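Shop > Payments & Checkout > Countertop Terminals > Girach Counter 3

Terminals Receipt Printers Cash Drawers Paper & Supplies Support Cart

We use cookies to remember what you put in your cart and to find out which pages make people leave. Accept / Manage settings

Girach Counter 3 Payment Terminal

Item no. 2355
Ships from the Nikolaidis warehouse, usually the same day if you order before 3 p.m.

The Girach Counter 3 is a countertop card terminal for small shops, cafes, salons and the kind of front office where the person who answers the phone also takes the money. It reads chips, taps, phones and watches. It also reads magnetic stripes, for the customer whose card has been through the wash and will only work if you swipe it with feeling.

We have sold the Counter line since the first model, which was beige and made a noise like a parking garage. The 3 is quieter. You can turn the beep down to a level where it confirms a sale without announcing it to the whole line, and you can turn it off, although you will then get customers holding a card against the glass for a very long time, waiting for permission to leave.

What it does well

Tips. The tip screen comes after the total and before the tap, and you choose the amounts. You can also choose to have no tip screen, and if you run a hardware store we would gently ask you to consider it. The "no tip" button is the same size as the others and it stays on the first page. Some terminals hide it behind a button marked "Other," and then everybody stands there while one person hunts for it and the other person studies the ceiling.

Split payments. Four people, one check, two cards, some cash and a gift card from 2 birthdays ago: the Counter 3 will do it. It keeps the remaining balance at the top of the screen in large type. It will not tell you who had the dessert.

Refunds. A refund goes back to the card it came from, and the terminal asks for a manager code first. The code out of the box is 1944. Please change it. We say this in the box, on the sticker, in the setup screens and in an email, and we still get calls from stores where every person who has ever worked there knows it by heart.

Offline sales. If your internet drops, the terminal will hold up to 20 card sales and send them when the line comes back. Those sales haven't been approved by anyone's bank while they wait, so the risk is yours. For coffee, this is usually fine. For a sofa, you may want to write down a phone number.
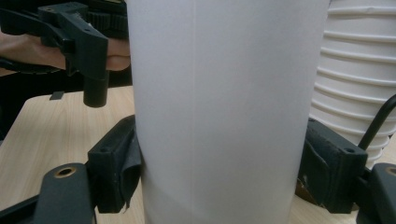

Mateja Janevski

I look after the payments section here, so the opinions on this page are mine and so are most of the phone calls. The one I get most often goes like this: "It won't print." The Counter 3 has a built-in thermal printer, and thermal paper only prints on one side. Load the roll backward and you'll get a long, clean, blank receipt, delivered with complete confidence. Scratch the paper with a fingernail. If it leaves a dark mark, that side faces the print head.

The second most common call is about paper width. The Counter 3 takes the narrow rolls. The wide ones belong in a full-size receipt printer and will not fit, even if you take the cardboard out of the middle, and even if you push. Rolls are under Paper & Supplies, sorted by width, and the terminals they fit are listed beside each one.

Printed receipts are optional, by the way. You can have the terminal print every time, ask every time, or print only your own copy. I'd go with asking. Plenty of people still want the paper, and the ones who don't will stuff it in your plant pot.

Setup

Plug in the power, plug in the network cable or join your Wi-Fi, and type in the activation code from your payment processor. The code does not come from us. We would love to have it, because then we could read it to you over the phone, but your processor guards it closely and will give it only to the name on the account. If the account is in your brother-in-law's name, start there.

The first software update runs by itself and takes as long as it takes. Don't unplug it. The progress bar goes quickly to the end and then sits there thinking, and this is the moment when people unplug it.

Works with

The Lunov register app, all current versions. Totals go straight from the register to the terminal, so you don't key them in twice and you don't charge somebody ninety dollars for a nine-dollar sandwich.

The Grelari cash drawer, with the cable sold separately. Yes, separately. I've raised it with the supplier.

Stand-alone use, with no register at all. You type the amount and turn the terminal to face the customer. This is how most of our smaller shops use it, and it's perfectly respectable.

In the box

Terminal, power supply, network cable, one starter roll of paper, quick start card, and a privacy shield for the keypad that clips on and stays on. The starter roll is short. Order paper at the same time or you'll be back here by Saturday lunch in spirit if not in fact.

Not in the box: a swivel stand, a wall mount, the drawer cable (see above), or a battery. The Counter 3 has to be plugged in. If you want to carry a terminal out to a table or a car window, look at our portable models, which cost more and get left on patios.

From a customer

"We replaced two old machines with these in July. I was told the switch would be painless, and it was mildly painful for one morning. The keys are big enough that I can see them without my glasses, and the staff stopped hitting the side of it. I would like a longer cord." Waltraud Wiegand, fabric and yarn shop

We've passed the note about the cord along.

Returns and warranty

You can send the terminal back unused for a full refund, and you can send it back used if it's faulty. Before you return it, remove it from your payment account. A terminal that's still tied to your account can't be reset by us or resold to anyone, and it will sit on a shelf in returns with a sticky note on it until you answer our email.

The warranty covers the printer, the card reader, the screen and the keypad. It doesn't cover soup.

Get our newsletter: new terminals, price drops on paper, and the occasional warning about a software update. Enter your email address to sign up. Unsubscribe whenever you like.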